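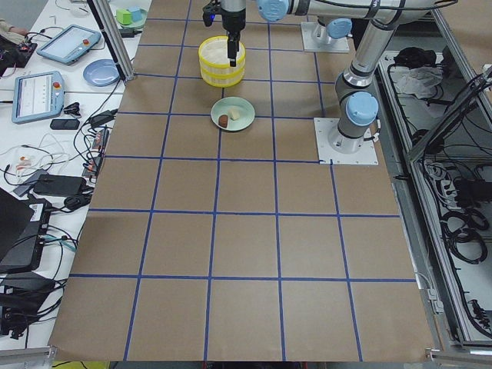
Covering and marking out a work table

Kraft paper is cheap, takes pencil well and protects a table top from glue, crumbs and light scratches. It does not stop standing water or hot pans. Use a board or trivet for those.

Laying the paper

Cut the paper 4 inches longer than the table at each end. Unroll it with the curl facing down and leave it overnight under a few heavy books. Fold the ends under the table edge and tape them to the underside. Tape on the top surface lifts first at the corners, where sleeves catch it.

If one width does not cover the table, overlap the second sheet by 2 inches. The upper sheet should overlap toward you, so that a brush sweeps across the seam and not into it.

Marking a grid

1. Wipe the paper with a dry cloth. Dust is the usual cause of tape failure on paper.
2. Mark the spacing in pencil along all four sides. Measure every mark from the same corner – stepping from mark to mark adds up the error.
3. Run the long strips first, then the cross strips. Pull the tape just tight enough to lie straight. Stretched tape shrinks back and puckers the paper.
4. Press down each crossing with the back of a spoon.

Painter's tape is easier to reposition than packing tape, but only in the first few minutes. After a week in the sun either kind will take the top layer of paper with it.

Spacing

For sorting small parts, 3 inches is enough. For bowls and plates, measure the widest one and add an inch.

Spills

Blot, do not rub. Grease will spread under the paper for nearly a day, so lift the sheet and check the wood. To patch a stain, lay a larger square of new paper over it and cut through both layers with a sharp knife, with a scrap of card underneath. The new piece drops into the hole. Tape it from below.

Food goes on a dish, never directly on the paper, whatever the roll label says.

Page by Radka Berisha. Seam advice corrected in July after a note from Paloma Dvorak.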